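Mug Questions, Answered

I get a lot of email about mugs (I know, I know), so I've put the usual ones on one page. If yours isn't covered, write to me and I'll add it!

Why hang mugs at all? Isn't a shelf fine?

A shelf is great if you have one going spare. I live in a rental with one cabinet and it's full of plates. A mug tree takes up a patch of counter the size of a saucer, more or less, and the mugs I use every day are right there by the kettle.

How many mugs should I put on it?

Fewer than you own. I keep 3 or 4 out and the rest live in a box under the bed. Corina Tănase wrote in to say she fills every peg and has never lost one, so don't take my word as law.

My tree tips over. Help?

Load it evenly. If you take a mug off one side, move another across – it takes a second. Heavy stoneware should go on the lower pegs if yours has them at different heights.

Wood or metal?

I've had both. My metal one was a Cetico and it scratched two handles in the first month, so I went back to wood. Wipe it with a damp cloth and dry it right away, and rub in a little mineral oil every June or whenever it looks thirsty.
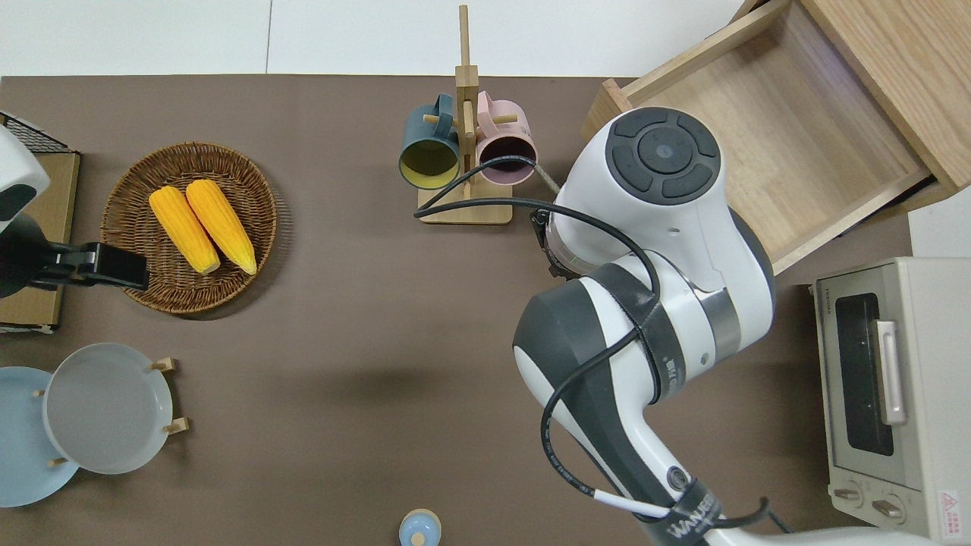
Do the mugs have to match?

Please don't feel you have to buy a set! My favorites came from thrift stores, one at a time, and I'd be sad to swap them for six of the same thing. Two colors that get along are plenty, like the dark teal one with the yellow inside hanging across from the pale pink. And if you've got a mug with a nice inside, hang it so the opening faces out into the room.

Will big handles fit?

Usually, yes. Small ones are the trouble, so take your tiniest espresso cup along when you shop.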